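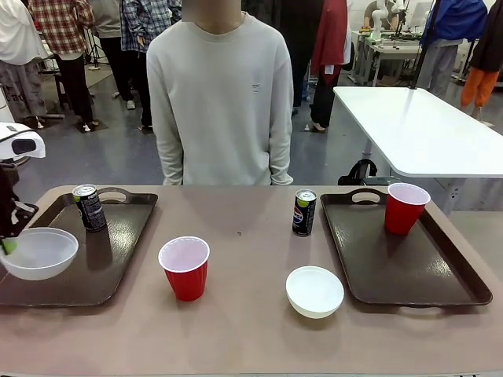

Break Room and Kitchenette Inspection -- Pusbridge Annex, Second Floor
November round
Inspected by: Felista Okoth
Walked with: Hamisi Mfaume (site services)
Previous inspector: Pieter Mtshali

Ratings: OK / Fix / Fail. "OK" means I looked at it myself. Where I was told something and could not check it, I have written "Not verified."

1. Exits and walkways

1.1 Door opens fully and closes by itself -- Fix
It closes by itself if you let go of it from wide open. From halfway it stops short of the latch. The last sheet says "closer adjusted." I would like to know which way.

1.2 Walkway to the stair door clear -- OK
Clear at 7 a.m. I have my doubts about noon, when the chairs get pulled out. Will come back at lunch next time without calling ahead.

1.3 Exit sign lit -- OK

1.4 Evacuation map matches the room -- Fail
The map still shows the wall that came down during the remodel. It was marked OK on the last three rounds, which makes me wonder whether anyone read it. Faith Kimaro has the current floor plan and can print one.

2. Electrical

2.1 Outlets near the sink have ground-fault protection -- OK
Pressed test and reset on both. Both tripped, both came back.

2.2 No extension cords in permanent use -- Fail
One cord behind the refrigerator, feeding the water cooler. I was told it is temporary. The dust on it says otherwise. Get an outlet put in or move the cooler.

2.3 Microwave: door, seal, inside surfaces -- Fix
Seal is fine. Inside needs a real cleaning, and the paint has blistered on the ceiling of the oven. If it is down to bare metal after cleaning, replace it.

2.4 Toaster clear of shelves and paper -- Fix
Paper towels directly over it. Moved them while I was there. They will be back by the time you read this unless the holder goes somewhere else.

2.5 Coffee maker (Zusolora) shuts off by itself -- Not verified
The label on the side promises automatic shutoff. I had no chance to leave it on long enough to see. Hamisi will time it and write the result here: ________

3. Food and drink

3.1 Refrigerator at or below 40 F -- Fix
The dial is set to 4, which means nothing. The thermometer on the door shelf read 47. Door shelves run warm, so I am not calling this a Fail yet. Put the thermometer on the middle shelf overnight and read it before anybody opens the door.

3.2 Food labeled and dated -- Fix
Most of it is. The bottom drawer is a different story. Empty it.

3.3 Dishes and cups free of chips and cracks -- OK
Went through the cupboard shelf by shelf. One chipped mug, thrown out with the owner's permission.

3.4 Trays and tables wiped with the right product -- Fix
The spray under the sink is Bustik, bought for the loading dock. The label calls for rinsing with clean water on any surface that touches food. I asked who rinses and got a long silence. Either post the instruction or buy something meant for kitchens.

3.5 Sponges changed weekly -- Not verified
The log is filled in for the whole month, same pen, same slant. Draw your own conclusions.

4. Fire and first aid

4.1 Extinguisher in place, gauge in green, tag current -- OK
Cabinet 647. Pin and seal intact.

4.2 First aid kit stocked -- Fix
Burn dressings are out. Plenty of finger bandages. Refill from the Nzioka supply closet and sign the sheet inside the lid.

4.3 Smoke detector tested -- Not verified
Erasto Mwakyusa says it was tested with the rest of the floor. I asked for the printout. Until I have it, this stays open.

5. Floor

5.1 Mat in front of the sink lies flat -- Fail
One corner curls up enough to catch a shoe. Someone has taped it. Tape is how you get a trip hazard with glue on it. Replace the mat.

5.2 Wet floor sign available -- OK

General comments
This room has passed every round since the remodel, and I do not see how. None of the repairs are expensive. Items 1.4, 2.2 and 5.1 are to be closed first, with a photo sent to me for each -- a note saying "done" will not do. The rest can wait for the next round.

Response from site services (H. Mfaume): Mat ordered. Map with Faith. Disagree on 2.2, the cord is rated for the load, but will get a price for the outlet.

Reply (F. Okoth): The rating was not my complaint. Send me the price.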